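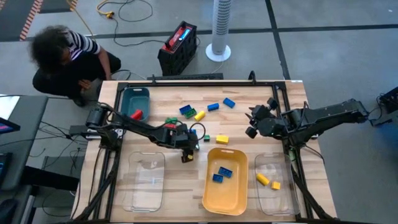
Stovar Toy Library, Sorting and Repairs Team

So we finally made it to the open day at Ponton! Eight of us went over on Saturday, squeezed into two cars, and I promised to write it up for everyone who had to stay behind and mind the desk.

If you've ever done a Tuesday shift with us you know the problem. Building blocks come back in one big bag, all colors together, and somebody has to tip them out and get them into bins before the next family wants them. I've been doing it on my kitchen floor for years (my knees have opinions). What I wanted from this trip was ideas for tables and bins, and I came home with a notebook full.

The table I liked best was the light butcher-block one. I want one so badly. Blocks show up beautifully on pale wood, even the yellow ones, and I say that as a person who has lost more than 300 little pieces to a patterned rug. They had reds, greens, blues and yellows to sort, some out loose on the wood and some already in containers. The teal bin had a red block in it, and the yellow-orange one had blues. I would have put the yellows in the yellow bin, but they had them in a clear tray next to it, and Nivaldo Arruda and I argued about that all the way to the parking lot. He thinks the bin color shouldn't matter as long as you stick to it. I think a four-year-old would disagree!

The bins have a slot for a handle, so you can hook your fingers in and carry one off without hugging it to your chest. Ours don't, and I've dropped enough of them on the stairs to care. The clear trays were nice too. You can see the wood right through the empty one, so you'd never have to pick it up and check for stragglers.

After that we wandered down to the Lilano room for the puzzles and ate our sandwiches on the back steps. Their puzzle shelf goes up to number 638 and every box has its piece count written on the end in marker, which I'm stealing immediately. Nivaldo found a 3,977-piece monster of a lighthouse and had to be talked out of asking to borrow it. We missed the Begović talk on mending wooden trains, sadly, as it started at 2 and we were still in line for coffee.

They're doing another open day in July. I'd go again just for the table, and I'm bringing a tape measure this time. If you want a seat in the car, put your name on the sheet by the kettle.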